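Nestus Mini Tripod, Pink
Livulness desk accessories > Stands and holders

Product code family: Nestus / Stands
Page last revised 30/05/2020

The Nestus mini tripod is a small three-legged stand for use on desks, shelves and worktops. It supports light items at low height and folds for storage in a drawer or basket. Legs and braces are pink. The bracket, the adjustment head and the feet are black.

Construction

Each of the three legs is linked to the central column by a thin brace. The braces limit leg spread and keep the column upright when all feet are in contact with the surface. The feet are replaceable and are sold in sets of 3 under the Didex spare parts line. The set does not include braces.

The head is adjusted by hand. Set the angle before placing the load, then tighten. Do not use pliers on the head. 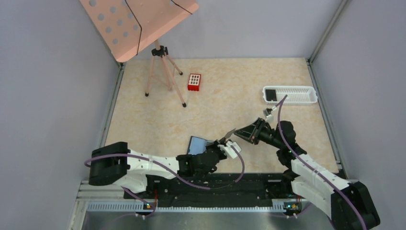 Placement

Place the tripod on a level, hard surface with the legs fully open. Thick carpet and soft mats are unsuitable. Allow 2 inches of clear space outside each foot. On a shared worktop, keep holders, trays and baskets outside the leg circle so that they can be lifted out without touching the braces.

Center the load over the column. Wide or flat items that extend past the feet should be supported separately. Cords should hang with slack and should not be wrapped around the legs.

Storage and cleaning

Loosen the head, fold the legs toward the column and store the tripod lying flat. Small parts can be kept in a slotted basket, provided the slots are narrower than the parts.

Wipe with a damp cloth and mild soap. Solvents dull the pink finish. Wipe the feet separately; dust on the contact surface reduces grip on smooth tabletops.

Ordering

Ships within 3 working days from the Russo warehouse. Carton quantity is 80 units. Single units are packed in a plain sleeve with a folded instruction sheet. The sheet was revised in April; the earlier version shows the previous head and should be discarded.

Unused items may be returned in the original sleeve. Spare feet are not returnable once the bag is opened.

Trade orders: Rosario Cattaneo
Technical questions and spare parts: Remo Carbone

See also: Nestus tall tripod, Didex replacement feet, Livulness slotted baskets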